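The Rail at Gorkelby Marsh

So I'd driven two hours to Gorkelby for a bird the size of a potato, and I want it on record that I was in a good mood about it. I had a thermos. I had the nice binoculars, the ones I bought after I sold the boat. I had a sandwich I was saving for nine o'clock and ate at six-fifteen.

The bird was a yellow rail. If you don't know rails, picture a chicken that has decided to be a mouse. They walk around under the wet grass all night making a noise like somebody tapping two pebbles together, tick-tick, tick-tick-tick, and then they don't come out. People go 30 years without seeing one. I was at year 11 myself and starting to take it personally.

My sister thinks I should have picked herons. "They're right there," she says. "They just stand there for you." She came along once, to the sewage ponds at Dillwood, and saw more in one morning than I had all spring, and she has never brought it up since, which is how I know she thinks about it.

Anyway, the marsh. There's a boardwalk for the first stretch and then there's a sign saying the boardwalk is closed, and past the sign there's a second boardwalk that's in better shape than the first one. I took it. The mosquitoes took it with me. I sat down at the end on an overturned bucket somebody had left (bless them) and I waited for dark.

You'd be surprised how loud a marsh gets. Frogs, mostly, and a bittern doing its broken-pump routine way out by the tree line. A couple of snipe going over. I had my little recorder running on my knee and I was trying not to breathe on it. Then, close, so close I thought it was my own watch — tick-tick. Tick-tick-tick.

I didn't move. I've read all the advice about rails and most of it is about not moving. My left foot had gone to sleep inside the boot and I let it. The ticking came along the edge of the boards, stopped, and started again right under me. Under me! I was sitting on top of the bird. There was one plank and one bucket between us, and the only way to look was to get down on my stomach and hang my head over like a kid at a dock.

I thought about it for a long time. You get down on a boardwalk at my age and it's an event.

So I stayed on the bucket and listened. It went on until past midnight, and at some point I quit wishing for the flashlight. When it finally wandered off into the sedge I could follow it for a good while, smaller and smaller, and then it was just frogs.

I got home at 2 and called my sister, who does not keep those hours.

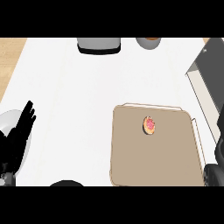

The white table, from overhead

"Did you see it?" she said.

I said I'd been closer to it than anybody in the county.

"But did you see it."

I played her the recording over the phone. She listened to the whole thing, frogs and all, and then she was quiet and I figured she'd fallen asleep.

"It sounds like your turn signal," she said. "When are you going back?"

August, I told her, before they leave. She wanted to know if there was a second bucket.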